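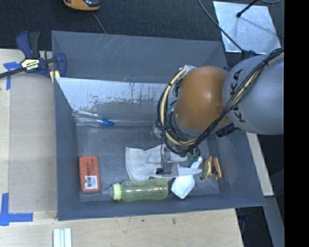 Departamento de Preparación y Devoluciones – Bosta, centro de Itirmont

Foro de la plantilla > Organización del trabajo > Brazo en la zona de piezas sueltas
Tema abierto en agosto de 2018

muelle_norte escribió:
Abro tema porque en el turno de tarde corren tres versiones distintas. Lo que sé: el brazo trabaja con las cajas de artículos mezclados, los que llegan sin bandeja propia. De momento solo esas. Los de bandeja siguen a mano, igual que la paquetería grande. En la sección somos 9 y el encargado ha dicho que seguiremos siendo 9 hasta fin de año. Por escrito no he visto nada.
¿Alguien del turno de mañana puede contar cómo va el día a día?

rosaleda65 escribió:
Yo estoy en ese puesto desde que empezó. Va así: llenamos la caja con lo mezclado, se lanza la tanda y el brazo va sacando artículo por artículo. Cuando falla varias veces con el mismo, se para y enciende el aviso. Entonces va una persona, cambia la pieza de postura o la saca, y confirma en la pantalla.
Con lo rígido va bien. Los guantes son otra historia, y las botellas transparentes también: unas veces las encuentra a la primera y otras las da por inexistentes con la botella delante.

muelle_norte escribió:
¿Y cuántas paradas son?

rosaleda65 escribió:
Ayer, 65 en el turno, con 900 artículos pasados. La semana anterior eran más.

tecla_suelta escribió:
65 paradas en un turno es una persona atada a la máquina. Antes preparabas tu pedido, lo cerrabas y sabías lo que habías hecho. Ahora estás pendiente de una luz. Yo lo hice 6 días seguidos y acababa más cansada de la cabeza que con el carro.

pb_almacen escribió:
No estoy de acuerdo. Yo llevaba años doblándome sobre las cajas hondas y tengo la espalda como la tengo. Que la mitad de esas flexiones las haga el KUKA me parece bien. Lo de la luz cansa, de acuerdo, pero se arregla rotando.

tecla_suelta escribió:
Se arregla rotando si se rota. En mañana no se rota.

rosaleda65 escribió:
Es verdad, en mañana estamos siempre las mismas dos personas, las que hicimos la formación. El resto no puede confirmar en pantalla porque no tiene usuario.

kerttu_t escribió:
Hola, soy Kerttu Toivonen, de métodos. Leo el tema y contesto a lo que puedo.
Usuarios: están pedidos para toda la sección. La formación es de una mañana y la da Aslak Aasen, el técnico que nos lleva la instalación. En cuanto tenga las fechas las cuelgo en el tablón.
Paradas: el objetivo no es llegar a cero con los textiles. Lo que queremos decidir es qué artículos salen de la caja mezclada y vuelven a preparación manual. Para eso necesitamos que en la pantalla se marque el motivo y no solo «continuar». En los registros casi todo aparece como «otros».

pb_almacen escribió:
Casi todo aparece como «otros» porque el menú tiene tres opciones y ninguna es «no ve la botella».

kerttu_t escribió:
Anotado. Pido que añadan «transparente» y «blando».

viejo_varlow escribió:
Vengo de Varlow, donde pusieron un sistema parecido hace años. Mi consejo es que pidáis por escrito dos cosas: quién responde de la cifra del turno cuando la máquina está parada y si el tiempo de avisos cuenta como productivo. Allí no contaba al principio y los que atendían el brazo salían los últimos en la lista. Costó meses cambiarlo.

tecla_suelta escribió:
Esto es lo que me preocupa a mí. En mi hoja del mes pone menos líneas preparadas que nunca, y claro, las líneas las prepara el brazo.

muelle_norte escribió:
A mí me interesa también lo de las mordazas. La caja va sujeta a la mesa con una y para cambiarla hay que soltarla, cambiar y volver a apretar. ¿Eso lo hace el operario o mantenimiento?

rosaleda65 escribió:
El operario, con el brazo en parada segura. La caja tiene que quedar dentro de las marcas de cinta azul de la mesa – si queda torcida, el brazo va a buscar donde no es y ya tienes otro aviso.

viejo_varlow escribió:
Pues ese tiempo también, que conste en algún sitio.

kerttu_t escribió:
Sobre la hoja del mes: tiene razón tecla_suelta, las líneas del puesto automático no se están asignando a nadie. Lo he hablado con el encargado y en la próxima hoja el puesto saldrá aparte, sin comparar con los manuales. No puedo prometer que se corrija la de este mes.

tecla_suelta escribió:
Prefiero que se corrija, pero gracias por contestar.

pb_almacen escribió:
Yo me apunto a la formación. Si hay lista, ponedme.

muelle_norte escribió:
Abro lista en un mensaje aparte. Los de tarde que quieran plaza, que pongan el turno y si pueden venir por la mañana.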